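Carpet tile on a tabletop – which adhesive?

Posted by flist_bench in Workshop & Furniture

I am covering a table with leftover office carpet so small boxed parts do not slide when I sort them. The top is sealed particle board, 1,431 mm by 600 mm. The carpet is low pile with a thin rubber backing. I tried double-sided tape and it let go along the long side after 23 days. Contact cement or spray? I may want to strip it later.

Purkari
6 votes – accepted

Use a pressure-sensitive carpet tile adhesive. Scuff the sealed surface with 120 grit, wipe it down, and roll on a thin coat. Let it go clear before you lay anything. It holds against sideways load and still peels up. Contact cement will hold better, but you will take the sealer off with it.

Cut the carpet oversize, lay it from the center outward, roll it, then trim with a hooked blade. Keep the pile running one way if you have to join two pieces.

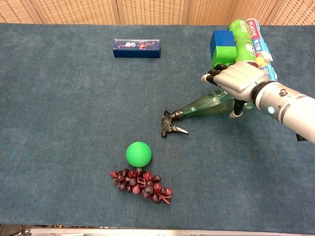 Blue-gray carpet top with a boxed item on it.

Mottled colors hide lint and small trimmings better than a solid dark one. Vacuum with a plain nozzle – a beater bar lifts the edges.

Kasprzak_2
1 vote

spray is fine, did mine with it in January. two coats both sides

inov391
0 votes

Check the backing first. Some spray adhesives soften rubber. Test an offcut overnight. If the long side is what failed, a screwed aluminum edge strip will fix that with any glue.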